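Robot Manipulation Lab
Handout 5: Comparing two grippers in simulation

Instructor: Lingyun Luo
Lab assistant: Tomos Lougher

Before the lab

Read the section on contact models in Handout 4. Install the Handside package on your own machine or use one of the lab computers. Students who had trouble with the installer in August should ask Tomos for the newer build.

What you will compare

Gripper A has two stiff fingers that close in parallel. Gripper B has the same body but softer finger pads. The arm, the controller and the start pose stay the same for both. Change only the gripper file between runs.

Each gripper gets 200 trials. The object is placed at a new spot on the floor for every trial, using the seed list in the course folder. Do not make your own seeds, or your results cannot be checked against those of the other groups.

Counting a grasp

A grasp counts as a success if the object is lifted clear of the floor and held for 5 seconds. If it slips during the hold, write it down as a slip. If the fingers never close on it, write it down as a miss. Slips and misses go in separate columns.

Round objects

Start with the apple. It is large for these fingers, and a small error in height puts a finger on top of the fruit when it should go down the side. Pause the run at first contact and look at where the finger touches. A finger resting on the crown, with the cup close behind, is a bad starting point for closing. 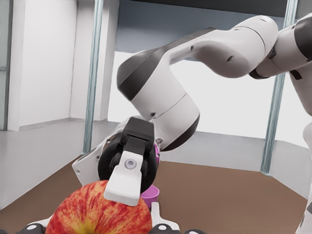

Changing the approach height

Raise the approach in steps of 11 mm and repeat the trials that failed. Keep the closing speed fixed. Last year's group (Elsa Huttunen and Lamduan Thongdee) logged 1,094 trials in all, and their table is in the course folder if you want to see the layout.

What to hand in

One table per gripper, one page of comments, and the log files. Send them to Tomos by 5 p.m. on the due date.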